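보를로 상가 초콜릿 나눔 장터, 이번 금요일 오후에 열려요

단 거 좋아하시는 분들, 이번 주 금요일 오후는 좀 비워 두셔야겠어요. 보를로 상가 2층 작업실에서 초콜릿이랑 사탕을 골라 담아 가는 장터가 열리거든요. 오후 2시에 문을 열고 물건이 떨어지면 끝입니다. 작년 12월에도 한 번 했었는데 그때 저는 퇴근하고 느긋하게 갔다가 박하사탕만 한 줌 들고 돌아온 아픈 기억이 있어요. 올해는 반차 냈습니다. 진짜로요.

준비는 상가 1층 과자 가게 비렌이 맡았고, 상자하고 접시 같은 도구는 건너편 그릇집 차네토스에서 빌려준다고 해요. 두 가게 다 스타리아 사시는 분들은 한 번쯤 들러 보셨을 거예요. 비렌은 생강 쿠키로 유명하고(저는 솔직히 아몬드 쪽이 더 맛있어요) 차네토스는 겨울만 되면 진열창을 온통 빨간 그릇으로 채워 놓는 집이죠.

방식은 간단해요. 큰 접시에 이것저것 섞어서 내놓으면 먹고 싶은 걸 집게로 집어서 상자에 담는 거예요. 작은 상자 하나가 3000원이고, 집에서 빈 통을 가져오면 1000원을 빼 줍니다. 뚜껑 있는 통이어야 한대요. 작년에 어떤 분이 국그릇을 들고 오셔서 계산대에서 한참 의논이 오갔거든요. 결국 비닐을 씌워서 해결이 되긴 했는데, 그 뒤로 안내문에 뚜껑 얘기가 들어갔습니다.

테두리에 금빛 도는 갈색을 두른 큼직한 빨간 접시에 초콜릿이 담겨 있으면 왜 그렇게 더 맛있어 보일까요? 짙은 갈색, 우유 초콜릿색, 캐러멜색, 금색, 거기에 크림색까지 섞여 있으니까 자꾸 손이 가요. 저는 원래 진한 것만 먹는 사람인데 뽀얀 색을 보면 또 흔들립니다. 접시 옆에는 하얀 바구니도 있고요.

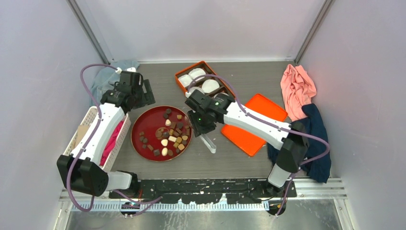
그래서 올해는 무슨 맛이 나오느냐, 제일 궁금한 게 이거잖아요. 비렌에 물어봤더니 작년에 인기 많았던 소금 캐러멜하고 헤이즐넛은 그대로 가고, 유자 맛이 새로 들어온대요. 유자 껍질을 잘게 다져서 속에 넣었다는데 저는 아직 못 먹어 봤어요. 가게에서 하나만 맛보게 해 달라고 졸랐는데 단칼에 거절당했습니다. 금요일에 와서 사 먹으래요. 맞는 말이라 할 말이 없더라고요.

대신 작년에 있던 고추 초콜릿은 빠졌어요. 반응이 너무 갈렸다고 하네요. 저희 집에서도 갈렸습니다. 저는 좋아했고 나머지 식구는 물을 찾았어요. 혹시 저처럼 아쉬운 분이 계시면 계산대 옆 쪽지함에 한마디 적어 주세요. 여러 장 들어가면 봄에는 다시 나올지도 모르잖아요!

물량은 작년보다 늘렸답니다. 작년에는 1000개 넘게 준비했는데도 해 지기 전에 거의 다 나갔대요. 그러니까 제가 퇴근하고 갔을 때 박하사탕만 남아 있던 게 이상한 일이 아니었던 거죠. 올해는 접시를 한꺼번에 다 내놓지 않고 시간을 나눠서 채운다고 하니, 2시에 못 오시는 분들도 너무 낙담하지 마세요. 마지막으로 채우는 때가 5시라고 들었습니다.

선물용으로 사실 분들은 포장도 맡길 수 있어요. 포장비는 1000원이고 리본 색은 고를 수 있는데 글씨는 안 써 준대요. 카드는 각자 준비하셔야 합니다. 저는 포장을 직접 해 보려고 집에서 연습을 좀 했는데요, 얕은 상자가 생각보다 까다롭더라고요. 깊은 상자는 대충 쏟아 넣고 흔들면 어떻게든 모양이 나오는데 얕은 건 한 층으로 깔아야 하니까 동그란 것들이 자꾸 굴러가요. 밑에 얇은 종이를 구겨서 깔아 주니까 훨씬 나았어요. 종이는 쭈글쭈글할수록 잘 잡아 줍니다. 빳빳한 포장지는 쓰지 마세요, 더 미끄러워요.

색깔 얘기도 조금만 할게요. 초콜릿 상자라고 하면 다들 갈색이나 빨간색부터 떠올리시는데 저는 요즘 주황색에 꽂혔어요. 쨍한 주황색 상자에 짙은 초콜릿을 담으면 색이 확 살아나거든요. 회색 나뭇결 탁자에 올려놓아도 눈에 제일 먼저 들어오는 게 그 주황색이에요. 깊이가 얕아서 담은 게 한눈에 다 보인다는 점도 마음에 들고요. 남색 천을 곁들여도 예쁠 것 같은데, 이건 제 취향이니까 흘려들으셔도 됩니다.

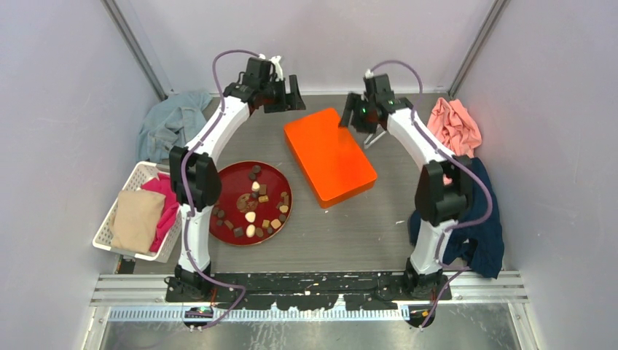
글 · 스타리아 동네소식 먹거리 담당
분류: 상가 소식 > 장터

가는 길은 다들 아시겠지만 그래도 적어 둘게요. 보를로 상가 정문으로 들어와서 비렌을 끼고 돌면 계단이 나옵니다. 올라가서 오른쪽 두 번째 문이에요. 첫 번째 문은 수선집 창고니까 열지 마시고요(작년에 제가 열었습니다). 유모차나 휠체어로 오시는 분은 후문 쪽 승강기를 타시면 되는데, 이게 좀 느려요. 문이 안 닫히는 것 같아도 기다리면 닫힙니다.

주차는 되도록 안 하시는 게 좋아요. 금요일 오후에는 상가 앞길에 채소 트럭도 들어오고 택배차도 서 있어서 차를 돌리기가 정말 힘들거든요. 버스 정류장이 바로 길 건너에 있으니 그쪽이 편합니다. 자전거는 차네토스 옆 벽에 세워도 된다고 허락받았어요.

견과류 알레르기가 있는 분들은 꼭 먼저 말씀해 주세요. 섞어 내놓는 접시에는 땅콩이나 헤이즐넛 들어간 것이 같이 올라가서, 견과류를 빼고 드셔야 하는 분은 따로 싸 둔 봉지를 받으셔야 해요. 값은 똑같이 3000원이고 가게 냉장고 옆 선반에 있습니다. 술이 들어간 초콜릿은 올해 안 나온다고 하니 아이들하고 오셔도 괜찮고요.

아, 집게 얘기를 빼먹을 뻔했네요. 손으로 집지 말고 집게로 집는 게 규칙인데, 이게 은근히 어려워요. 저는 작년에 박하사탕 하나를 세 번이나 떨어뜨렸습니다. 힘을 꽉 주면 튕겨 나가니까 살살 잡아서 낮게 옮기세요. 탁자에 떨어진 건 따로 모으는 통이 있으니까 슬쩍 도로 올려놓지 마시고 거기 넣어 주시면 됩니다. 집게는 중간중간 새것으로 바꿔 준대요.

계산은 카드도 되는데, 잔돈으로 내시면 비렌에서 무척 반가워합니다. 지난번에 천 원짜리가 동나서 옆 가게로 뛰어다니는 걸 봤거든요. 쿠폰 도장은 이번 장터에는 안 찍어 준다고 해요. 저도 두 칸 남아서 은근히 기대했는데 아쉽습니다.

사 간 다음 보관은 서늘한 데가 제일 좋고, 냉장고에 넣을 거면 통에 꼭 닫아서 넣으세요. 김치 옆은 피하시고요. 저는 한 번 김치 향 나는 캐러멜을 먹어 봤는데 두 번은 못 먹겠더라고요. 유자 맛은 속이 부드러운 편이라 닷새 안에 먹는 게 좋다고 했는데, 저희 집에서는 그날 저녁을 못 넘길 것 같아요.

비가 와도 실내라서 그대로 진행합니다. 시간이나 맛이 바뀌면 비렌 유리문에 종이로 붙여 놓는다고 하니까 지나가실 때 한번 봐 주세요. 전화로 예약은 안 받아요. 궁금한 건 가게에 직접 물어보시는 게 빠르고, 점심때는 바쁘니 오전에 가시길 권합니다. 저는 금요일 1시 반부터 계단에 서 있을 예정이에요. 유자 맛 먹어 보고 다음 소식에 후기 올릴게요!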